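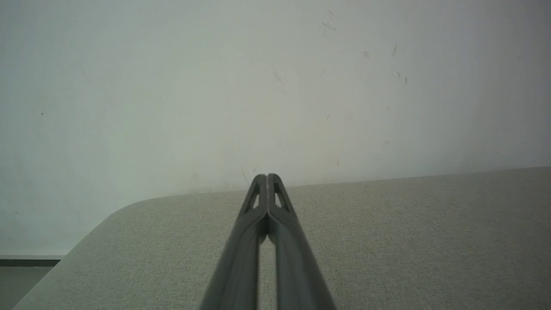
Progress on the Tustar Voter Attitudes Survey
10/18/20

Dear Cor Hermans and everyone at the Ondia Fund,

Thank you again for your patience over the summer, and for the very kind note you sent when the first round of calls got under way. I am happy to tell you that we finished our phone interviews at the end of September, and that 3048 people gave us their time, many of them staying on the line a good deal longer than we had asked them to!

We wanted to know how people in the Santoro region feel about their council's plan to merge the smaller towns into one district. When we asked the plain question, 58 percent said they were against it. When we asked whether they would accept a merger if their own town hall stayed open, the mood softened quite a bit, and more than 60 percent said they could live with it - a shift we will want to look at closely before saying too much in public.

Touran Soltani is now working through the written comments, which are a pleasure to read but slow going. The 11 interviews we promised you with local mayors are still behind schedule, I'm sorry to say, as two of them are busy with budget talks. Flimetti has the printing of the final report in hand and has kept to the price we agreed on.

We have not needed the reserve money so far, and I would like to keep it for translation, if you are happy with that.

With warm thanks from all of us at Tustar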